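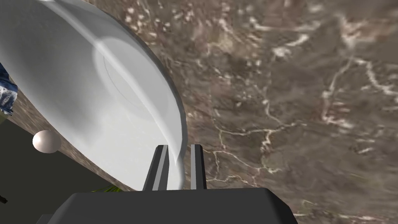

Getting a grasp planner to pick up thin, flat things in sim

Flat objects are where most grasp planners fall over, and they're also my favorite thing to work on! A mug gives you a nice tall side to squeeze. A plate or a tablet gives you almost nothing, and your planner will happily drive the fingers straight into the counter. The steps below fix that with Lireck (the planner) and Stistero (the scene loader), and you can get through them in one evening.

Step 1. Turn on edge candidates

Open planner.cfg and set candidate_mode to edge. By default Lireck samples grasps around the center of the object, and on a wide plate every one of those is wider than the jaws can open. Edge mode walks the outline and places one finger on each side of the rim. Start with 300 candidates. I tried 755 and the winning grasp hardly changed, but planning got noticeably slower.

Step 2. Use the wrist view to check alignment

Run the viewer with --camera wrist. I love this view - you see both fingers against the target, and a bad yaw angle jumps right out. If the line between your fingertips doesn't cross the edge you're after, fix the hand-eye transform before you touch anything else.

Step 3. Give the walls some respect

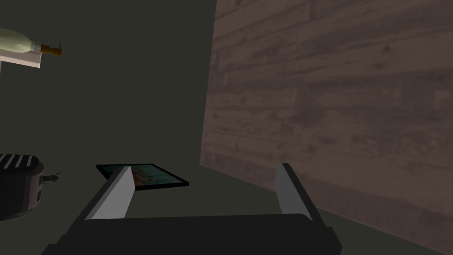 Stistero loads walls as visual meshes only, so you have to add collision to them yourself. Set collide: true on every wall and shelf in the scene file, then set clearance to 20 mm. Skip this and Lireck will choose lovely approaches that swing a finger right through the boards.

Step 4. Pick an approach angle

For something lying flat on the floor, a straight-down approach rarely works. Set approach_tilt to a low value and let the planner slide in toward one corner with the jaws fully open. The lower finger needs somewhere to go, so objects flush with the surface may need a small push first (set pre_push: true).

Step 5. Replay with fixed seeds

Save your seed! Mine is 349, and I rerun it after every config change so that I'm comparing the same candidates each time. The replay tool writes a short log per attempt, and the line to look for is first_contact. If it names the floor or the counter, go back to Step 4 and raise the tilt a little.

The config files are in the Usgate folder of the download, with a second set tuned for the Alaoui hand, which has shorter fingers and wants a smaller clearance.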